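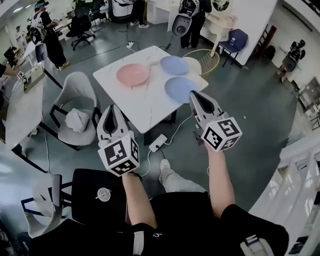

4.2 The table before the meal

Figure 3. Four round plates on a square marble-patterned table: one pink, two lavender-blue, one cream-white.

Studies of shared tableware tend to begin when the food arrives, by which point most of the interesting decisions have been made. We were concerned with the earlier stage, in which plates are on a table but the table is not yet set. Our participants had no agreed name for this condition. In the Stitham interviews it was mostly called "out," as in "the plates are out," a phrase that commits the speaker to very little.

The arrangement in Figure 3 is a fair case of it. Two of the plates match, and they lie one below the other on the right side of the table. The pink plate has the left side to itself. The cream-white one is partly tucked behind the upper blue plate at the back corner, a position we coded as "parked" (see Section 3.1 for the codes, and for our regrets about some of them). A square table offers each of four diners a side of their own, and four plates would seem to settle the matter. Plates that are merely out do not take the hint.

Color complicates things further. Of the 62 layouts in the Bilar set, 22 used plates in more than one color, and in 10 of these the odd plate was placed apart from the matching ones. We had expected people to spread the colors evenly, as the Zonley guidelines recommend with some passion. Participants instead kept pairs together and dealt with the remainder afterward – usually by sliding it toward a corner. Asked about this, one said the pair "looked finished" and she had not wanted to disturb it.

The woven gold-wire basket leaning against the far side of the table raises a question of scope. Tanabe's scheme counts only objects resting on the tabletop, so the basket does not enter the layout score at all. We followed the scheme, though six of our coders' notes record disagreement, one in capital letters. Leaning objects are taken up again in Section 5, where they do no better.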